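Plamine Teaching Kit
Set-up and Recording Guide

Section 7. Showing the arms a household task

This section assumes that both arms are bolted down, homed and talking to the base station, and that you have finished the grip calibration in Section 6. If you skipped Section 6, the arms will still move. They will simply do it with more confidence than skill.

There are two ways to show a task. Hand guiding means taking hold of the arm and moving it yourself. Remote teaching means sitting at the Praler console and letting the arms copy your hands. Use hand guiding for short, slow work with one arm. For anything that involves cloth, an appliance or two arms at once, use the console.

7.1 Before you start

1. Clear a path between you and the stop button. You should be able to hit it without standing up.

2. Place the task objects where they would normally be. Resist the urge to tidy. An arm that has only ever met a perfectly squared-up basket will be baffled by a real one.

3. Open any appliance door fully and check that neither arm touches it when swung through its whole range.

4. Disconnect the appliance from power, and from water if it has any. The arms do not know what a spin cycle is, and a teaching session is a poor place to find out.

5. On the console, open Cocco and check all the camera views. Each wrist view should show both fingertips of its own gripper. If a fingertip is missing, loosen the camera clamp, tilt it and tighten it again.

CAUTION: Keep hair, sleeves, lanyards and pets out of reach of the arms while the console is live. Pets in particular will not read this caution.

7.2 Hand guiding

1. Press and hold the guide button on the forearm. The joints go soft. Support the arm before you press, or it will sag onto whatever is beneath it.

2. Move the arm through the task at half the speed that feels natural, then a little slower than that.

3. Release the button at each point where the gripper should open or close, and tap the grip key once. Tapping it twice opens and closes the gripper in quick succession, an effect enjoyed mostly by onlookers.

4. Press Save in Cocco. The software will ask for a name. "Test" is taken. It is always taken.

7.3 Remote teaching with the console

1. Sit down, put your forearms in the rests and match the pose shown on the screen. The arms will not wake up until your pose is within range of theirs.

2. Press the left pedal to connect. Hold still for 2 seconds while the arms catch up with you.

3. Press the right pedal to start recording.

4. Do the task once, from start to finish. If you fumble, recover as you would in real life and carry on. A good recovery is worth keeping. Throwing the handle down and swearing is not, although it is recorded just as faithfully.

5. Press the right pedal again to stop, then mark the take as Keep or Discard.

6. Put everything back, moving each object a little from where it was, and repeat.

NOTE: A take should last less than 50 seconds. Longer tasks should be split at a natural pause, such as the moment after a gripper lets go.

7.4 Loading a front-loading washer

Soft items are harder than they look. They change shape when you grip them, they hide the fingertips from the wrist camera, and they hang on to the gripper after you have opened it. Work as follows.

1. Bring the open gripper over the basket and lower it straight down.

2. Close on a thick fold. A pinch of fuzz feels like a grip right up to the moment you lift.

3. Raise the item until it clears the basket rim, then turn toward the door opening.

4. Push past the rubber gasket before you release. Items released at the gasket tend to come back out and look at you.

5. Open the gripper, pause, and withdraw along the line you came in on.

Washer loading from the wrist and head cameras: 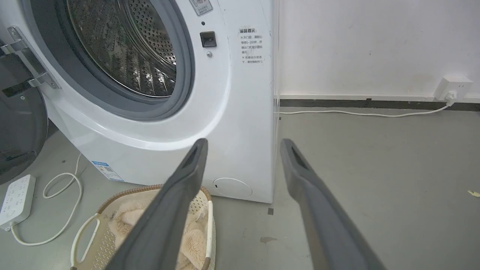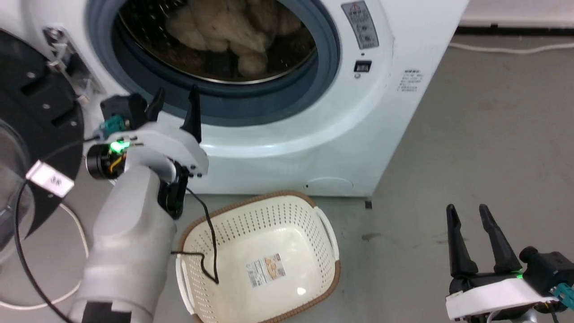
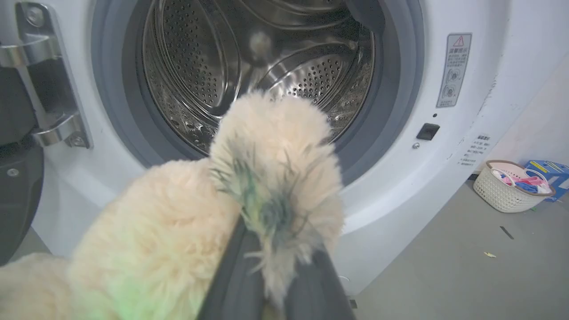
Record at least 16 good takes before you send anything to Flilleo for training. Fewer than that and the arms will learn your one favorite route, including the odd little wobble in the middle that you thought was charming.

Vary the takes on purpose. Turn the basket. Change the item. Start with the fingers in a different place. If two people can share the console, let them, as no two operators reach for a towel in quite the same way.

7.5 If something goes wrong

The arm lags behind your hand. Slow down. If it still lags, close everything else running on the base station, including whatever you are listening to.

The item will not leave the gripper. Open fully, wait, and lower the wrist slightly. Do not shake the arm. It will learn to shake.

The gripper cable snags on the basket. Stop the take, reroute the cable along the forearm clips and discard what you recorded.

The arm stops and the console beeps 7 times. The force limit was reached. Release both pedals, move the arm clear using the guide button, and look for whatever it was leaning on. It is usually the door.

The take looks perfect and Cocco rejects it. Check that the recording was running. See 7.3, step 3.

Go on to Section 8 for uploading and labeling your takes.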